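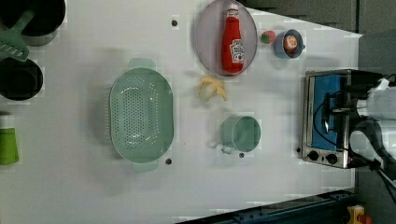
Fig. 1. Kitchen items, including a colander, a plate and a ketchup bottle.

May
By Ayanda Naidoo

Food waste in shared student kitchens

Our group looked at how much food is thrown away in the shared kitchens at Drutstead. Kalevi Harju and I did the weighing, and Kerttu Ojala ran the survey. We chose 2 kitchens on different floors of Savolainen house, each used by seven students.

Waste was weighed every evening at 8 pm for 20 days. We sorted it into bread, fruit and vegetables, cooked food and other. Tea bags and coffee grounds went under other. Peelings and bones were left out, as most people would not eat them.

The total came to nearly 3,000 grams per kitchen. Bread was the largest group in both. Cooked rice and pasta came next, mostly in the days after a Friday, when people cooked together and made too much.

In the survey, most students said they bought large loaves for the price and could not finish them. Several did not know that bread could be frozen in slices. Fridge space was the other complaint - food pushed to the back was forgotten until it went off.

One weak point is that students knew we were weighing, so they may have thrown away less than usual. Two bags were also emptied before we reached them, and those days are marked in the appendix.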